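The blanket goes back to the middle

Niline's second-floor workroom has a red seat with a plaid cloth on it, and most days that cloth gets folded, dropped, pulled flat and folded again. The work is recorded with a hand-held gripper, a tool with a camera mounted close to the fingers. A person does the job with the gripper in hand, and the recordings are used to teach a robot arm to do the same thing. The arm lives in another building. The grippers live here, and keeping them in order is the job of Aiguo Lu.

Lu came to Niline in February from a shop that serviced packaging lines. She keeps a paper notebook for each tool. The grippers are built to a design the company calls Dodel, and the current pair are the second version. The first had a plastic finger mount that cracked at the screw holes. The new mount is thicker and adds a little weight, and the operators complained about it for two weeks and then stopped.

Her day starts with the lens. The camera has a very wide view, wide enough to take in the fingers, the work and a good part of the room. A fingerprint near the middle of the glass can spoil a whole session, and it's hard to spot on the small preview. She wipes the lens with a dry cloth, checks it under a desk lamp, and wipes it again if she has to. Then she closes the fingers on a steel gauge block and reads the width on the monitor. If the reading is off by more than 2 millimeters, the tool goes back on the bench. 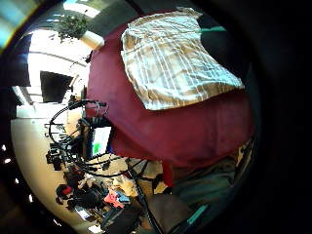 The plaid cloth on the red fabric, from the gripper's camera.

The fingers wear faster than anything else. They are soft pads on a stiff core, and cloth is harder on them than people expect. Lu changes the pads every 30 hours of use. She used to wait until they looked bad, but by then the grip had already changed, and a fold made with slick pads doesn't look much like a fold made with good ones. Old pads go in a coffee can with the date on masking tape. She has been meaning to measure them.

Cables are the other regular job. Each one gets a loop of slack at the tool end and a tie where it leaves the housing. Without the slack, the connector takes the pull every time the operator reaches out, and the connectors come from a small supplier, Ginura, that takes four weeks to ship. Lu keeps spares in a drawer and writes the count on the front in pencil.

Position is checked against printed square markers. The software compares where the tool says it is with where the marker says it is, and the two should agree. When they don't, the usual cause is a marker that has been moved or has started to curl. The printing shop on the corner, Siqueira, runs off new ones on heavy matte stock. Glossy paper was tried once. It threw back the window light, and the software lost the pattern for half of an afternoon.
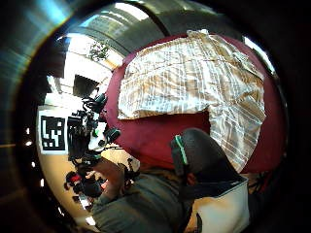

Sebastião Queiroz has been an operator longer than anyone else at the company. He learned upholstery from an uncle and says it helps, mostly in knowing where cloth wants to bend. His complaint is with the trigger. The spring that opens the fingers is stiff when new, and for the first day or so he closes too hard and drags the cloth along with the pads.

"I can feel it in the thumb before it shows up in the recording," he said. "I tell Aiguo and she changes it, or she tells me to wait a day."

Usually she tells him to wait. A new spring settles after a few hundred squeezes, and swapping it early just starts the count over. For a while she broke springs in herself in the evening, watching television. Now there is a small motor and a cam on the bench that does it in about an hour.

The worst failure this year was a slow one. One tool began to report its fingers as slightly open when they were shut. The error was small and grew by a hair each day, and the morning check didn't catch it because the gauge block was being read at a single width. Lu found a set screw backing out of the sensor arm. She put a drop of thread locker on it, did the same on the other tool, and added a second, narrower block to the check. Ten sessions had to be set aside. Some were later corrected in software and some were thrown out. 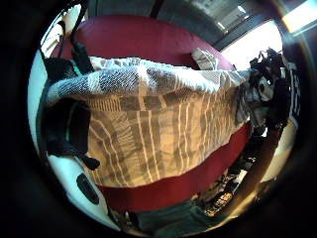
Between takes, the cloth has to be put back, and there is a rule for that too. It goes near the middle of the seat, but it must not go down the same way each time. People are bad at this. Left alone, an operator falls into a habit and lays the cloth with the same corner forward all morning. Queiroz gets around it by picking the cloth up with his eyes shut and letting it drop.

At the end of a shift the files are copied off, the pads are brushed clean of lint, and the tool goes on its stand with the fingers open. Leaving them closed puts a flat spot in the pads overnight. Lu signs the notebook. The last full entry I read, 25/07/2020, was four lines long: pads changed on the left tool, lens wiped, both blocks within limits, one cable tie replaced. Under it she had written "order springs" and underlined it.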